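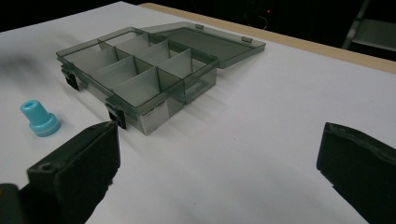 Unit 4: Sorting, Classes, and Catch-Alls
Introduction to Collections and Records
Instructor: Nouhaila Abdel Hamid
Notes revised Mar 27, 2020

Reading for this unit: course packet, chapter 4 and the Traltard inventory (appendix B). Bring the inventory to class. We will mark it up.

1. Why classes come first

A collection can be sorted only after someone has decided what the groups are. In practice people often do these two jobs at once. They pick up the first item, make a place for it, pick up the second, and so on. This works for small lots. With a larger lot, the groups made in the first hour do not match the groups made in the last hour, and the early items have to be done over.

The Traltard inventory is a case of this. It lists 1168 buttons, beads, and small fittings from a closed tailoring shop. The first cataloger grouped by color for several pages and then changed to material. When Kam-wah Tu rechecked the list in January, 179 entries could be placed in either of two groups, and the list gave no rule for choosing.

2. Terms

Class: a group defined by a stated rule.
Attribute: a feature the rule refers to, such as size, material, or number of holes.
Level: how far down a division sits. "Button" is level one, "metal button" is level two.
Residual class: the group for items that fit no other class. Usually labeled "other" or "misc."
Cross-division: using two different attributes at the same level.

Cross-division is the most common error in student work. A list that reads "red, blue, metal, large" has three attributes on one level. A large red metal button fits three of the four.

3. Two tests

Exclusive: no item fits more than one class.
Exhaustive: every item fits at least one class.

A scheme can pass one test and fail the other. Adding a residual class makes any scheme exhaustive, so passing that test by itself says little. Look at how much ends up in the residual class. In the first version of the Traltard list it held 511 items. After the revision it held 93. The packet treats the second figure as acceptable for material of this kind. We will talk about whether you agree.

4. Fixed and open schemes

A fixed scheme sets all its classes before sorting begins. An open scheme lets you add classes as you go. Fixed schemes are easier to teach and to check. Open schemes handle surprises better but need a log of every change, with the date and the initials of the person who made it.

Two-way tables are a kind of fixed scheme. One attribute runs across, the other runs down, and each item goes where they meet. Some cells will stay empty. Leave them in the table. An empty cell tells the reader that the combination was looked for and not found, and removing it loses that information.

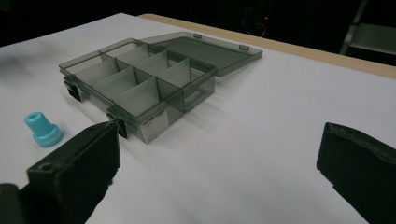 Fig. 4.1. Divided box with a front row and a back row of compartments.

Physical storage does not have to follow the written scheme. Large items may be kept apart from small ones of the same class simply to save space. If storage and scheme differ, the record needs a location field. The Skadach and Kwan lists both have one. The Traltard list did not until the revision.

5. Order within a class

Once the classes are settled, choose an order inside each one. The usual choices are by size, by date received, or by catalog number. Catalog number is the safest default. Size order looks better on a shelf but has to be redone whenever something is added in the middle.

6. Writing the rule

Write each rule as one sentence. Use attributes that a second person can check without asking you. "Fancy buttons" is not checkable. "Buttons with raised decoration on the front" is. Give a borderline item and say which way it goes.

Assignment 4

Use the Tuvach list (handed out in class). Write a scheme with no more than two levels. State the rule for each class, then apply the scheme to the first page of the list. Trade with a partner, who will apply your rules to the same page without talking to you. Mark every entry where you differ and explain in a paragraph which rule caused it. Turn in both marked pages with the paragraph.

Next unit: naming and numbering. Read chapter 5 up to the section on suffixes.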